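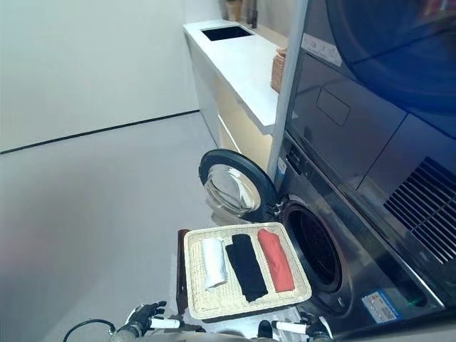

A **laundry room**, also called a utility room or wash room, is a room set aside for washing, drying and folding clothes and household linen. In private homes it is usually a small space near the kitchen, the garage or the bedrooms. In apartment buildings it may be shared by all tenants, often in the basement. The room commonly holds a washing machine, a dryer, a sink, shelves for detergent and some surface for folding, though many homes make do with a closet or a corner of another room.

## History

Before piped water reached most homes, washing was done outdoors, at a river or well, or in the kitchen, where water could be heated on the stove. Larger houses in Europe had a separate wash house, built apart from the main building to keep steam and the risk of fire away from the living quarters. It held a copper for boiling linen, stone or wooden tubs and, later, a mangle for pressing water out of wet cloth.

Many towns built public wash houses in the nineteenth century. The one at Britonora had 39 tubs and a drying loft with slatted walls, and users paid by the hour. It stayed open until the town's new housing estates were fitted with their own wash rooms, and the building now serves as a library annex. The tubs on the north side were left in place.

Electric washing machines came into common use during the twentieth century and moved the work indoors. Early machines were often kept in the basement, where a floor drain could take the waste water. As hoses, pumps and seals got better, machines were placed on the ground floor and in time upstairs.

## Location

The choice of location is mostly a matter of plumbing and noise. A basement room is cheap to build and keeps vibration away from bedrooms, but clothes have to be carried up and down stairs. A room next to the kitchen can share its supply pipes and drain. Upstairs laundry rooms are close to where most dirty clothes and bed linen come from. They need a floor stiff enough to carry a spinning machine, and builders often add a drain pan under the washer in case of a leak.

In countries where homes are small, the washing machine is often found in the kitchen or bathroom and there is no laundry room at all. Balconies are used for drying in much of southern Europe and East Asia.

## Layout

Front-loading machines can stand side by side under a counter or be stacked with the dryer on top. Stacking saves floor space but puts the dryer controls higher up, and a stacking kit made for the two models is normally needed to hold the upper machine in place. Top-loading washers need clear space above the lid and can't be placed under a counter.

Designers usually leave room in front of the machines for an open door and a person bending down with a basket. Door swing is a common source of trouble in narrow rooms. Many dryers have doors that can be rehung on the other side, while washer doors are more often fixed.

### Folding and sorting

A folding surface at standing height is among the features most often missing from older laundry rooms. Where there is none, people fold on top of the machines, on an ironing board or on a bed. Sorting may be done in the room itself, using bins for light and dark loads, or beforehand in the bedrooms. Baskets are made of plastic, wicker, canvas or wire – wicker ones are often lined with cloth to keep fine fabrics from snagging.

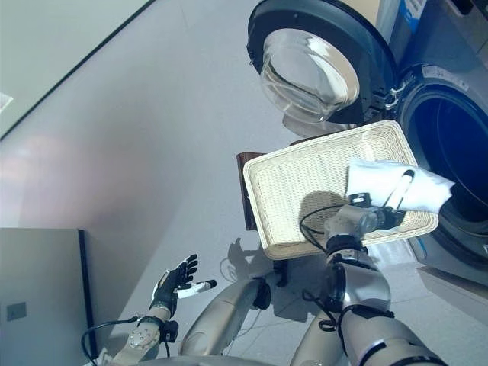 Kausar Jafri has argued that the folding counter matters more than any appliance in the room, and that a home short of space should give up the laundry sink before it gives up a place to fold. Other writers on housing disagree, pointing out that a sink is hard to add later and a fold-down shelf is not.

## Ventilation and moisture

Vented dryers push warm, damp air outdoors through a duct. The duct should be short, smooth inside and cleaned from time to time, as lint that builds up in it slows drying and can catch fire. Condenser and heat pump dryers need no duct and collect the water in a tank or send it to a drain. Rooms used for line drying need a window or an extractor fan to prevent mold.

Front-loading washers are often left with the door ajar between loads so that the gasket can dry out.

## Shared laundry rooms

Shared rooms are common in rental buildings in North America, Switzerland and the Nordic countries. Access may be by coin, card or a booking board. Disputes over booked times, lint left in filters and forgotten loads are a familiar part of life in such buildings.

The Dillier housing estate, with 94 apartments, was planned with 2 shared laundry rooms, one at each end of the main block. Tenants booked them with numbered padlocks hung on a wooden board, a system later replaced by an online calendar from Skoltex. The western room was turned into bicycle storage after a growing number of tenants bought their own machines. At the nearby Jacquet buildings the shared room was kept and enlarged, with a separate drying room opening off it.

## See also

- Clothes line
- Ironing
- Linen closet
- Mudroom
- Self-service laundry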